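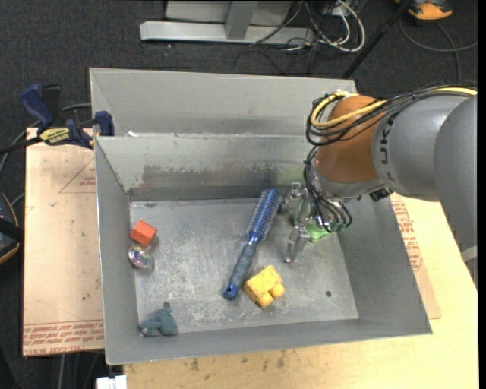

Blue round hairbrush in a gray metal bin.

Turnkey home

June
By Valentyna Kostiuk
8 comments | 48 shares

A turnkey home is a newly built or fully renovated dwelling sold in a condition that allows the buyer to move in at closing with no further construction. The term comes from industrial contracting, where a plant is handed over ready to operate. In residential building it has no single legal meaning, and its scope is set by the purchase agreement and the attached specification sheet.

Scope

A turnkey contract normally covers site preparation, foundation, framing, roofing, mechanical systems, interior finishes and connection to utilities. Kitchen cabinets, plumbing fixtures and floor coverings are usually included. Window treatments, landscaping beyond rough grading, fences and laundry appliances vary by builder and are a frequent source of disagreement. Furniture is excluded unless the home is sold as a furnished model.

Two related terms are often confused with it. A shell home is closed to the weather but left unfinished inside. A spec home is started without a named buyer; it may be sold at any stage, and becomes turnkey only when all listed work is done.

Contract and payment

Most turnkey homes are sold at a fixed price. The builder carries the construction loan and the risk of cost increases, and the buyer pays a deposit followed by the balance at closing. Where the buyer already owns the lot, payment is more often made in draws tied to completed stages such as foundation, dry-in, drywall and final inspection.

Allowances are sums set aside for items the buyer selects, typically lighting, tile and countertops. If the selection costs more than the allowance, the difference is added to the price by written change order. A contract with many low allowances may carry a lower headline price than one with full specifications – the final cost can be higher.

Handover

Handover generally follows the certificate of occupancy issued by the local building department. Before closing, the buyer and the builder's representative walk through the home and record defects on a punch list. Items that affect safety or use are corrected first. Seasonal work, such as exterior paint or final grading, may be deferred under an escrow holdback.

Warranty terms are stated separately for workmanship, for mechanical systems and for structural parts, with the structural term usually the longest. Appliance warranties pass directly from the maker to the buyer.

Example: Rornirholm

The Rornirholm subdivision was platted for 538 lots, all restricted to detached single-family houses. The first section was built by Rusbridge on a turnkey basis, with four floor plans and a fixed finish schedule. The smallest plan had 1053 square feet of heated space on one level; a detached garage was available as an option. Later sections were taken up by Patwary, which sold shell homes as well as finished ones and allowed buyers to supply their own cabinets.

The difference in method led to different closing times. The finished plans in the first section closed roughly 48 days after drywall, while the shell homes had no common schedule for interior work. The covenants were later amended to require that all exterior work, including driveways, be finished before occupancy – interior work was left to the owner.

Related articles
Spec home
Punch list
Construction draw schedule
Escrow holdback
Humongate (builder)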